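Villholm Shelving Unit Review: Ten Months With the Wide Version

Posted Oct 19, 2023

I bought the Villholm in December to replace two bookcases that had started to sag. It has held cookbooks, board games, a printer and a lot of paper since then, so I have a fair idea of what it does well.

Villholm sells it in a narrow and a wide version. Mine is the wide one. I also looked at the Dernis, which costs less, and the Varma, which costs a good deal more and ships already assembled.

Delivery and assembly

The box came on a pallet and was heavier than I could manage alone. If you live upstairs, pay for the carry-in service or have someone home with you. Nothing was damaged, though one corner of the carton was crushed.

The instructions are all drawings. They are clear until step 10, where the back panel goes on. The drawing shows the panel from behind and the next one shows it from the front, and I put it on upside down the first time. The screw holes line up either way, but the cable slot ends up at the wrong height. Check it before you tighten anything.

You need a Phillips screwdriver and a rubber mallet. The hex key is in the bag. I was finished in one afternoon, including the time spent taking the back panel off again.
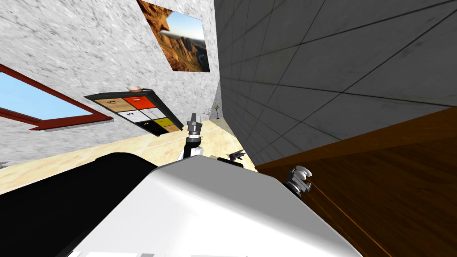 Shelves and load

Each shelf sits on four metal pins. The pins fit tightly, and none have worked loose. I loaded the second shelf with hardcovers from end to end and left it that way. After ten months there is a slight dip in the middle that I can feel with a ruler but can't see. The old bookcases were much worse by that point.

Spacing is adjustable, but the fixed center shelf limits what you can do. My printer fits on the shelf below it with the lid closed. To scan anything flat I have to pull the printer forward – a small thing, but I do it every week.

The Dernis has no fixed shelf and is easier to rearrange. A friend has one, and it leans a little when you push on the side. The Villholm doesn't, at least not once it is fastened to the wall. Use the wall bracket. It comes in the same bag as the pins and is easy to miss.

Finish

The surface wipes clean with a damp cloth. I keep a plant on the top shelf and have spilled water there more than once without leaving a mark. The edges are less tough. I chipped one with the vacuum cleaner in the first month, and the touch-up pen from Mellow that the store recommended was a shade too yellow. I turned the chip toward the wall and left it at that.

There was a smell when I opened the carton. It was gone in a few days with the windows open.
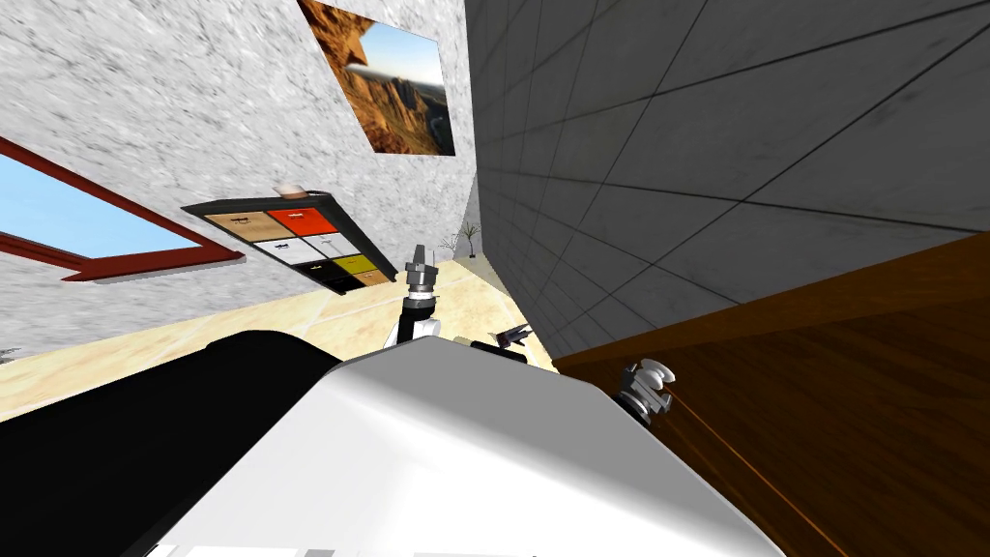
Wood surface, beige floor and speckled wall.

Price

I paid $407 with delivery. The Varma was 800 before delivery, and I couldn't see what the extra money bought apart from skipping the assembly. If you hate putting furniture together, that may be worth it to you.

Would I buy it again? Yes, in the same size. I would like a second cable slot and better drawings for the back panel. Customer service answered my one email in 2 days and sent a spare set of pins at no charge.

Good: stiff shelves, tight pins, easy to clean
Bad: fixed center shelf, edges chip, confusing step for the back panel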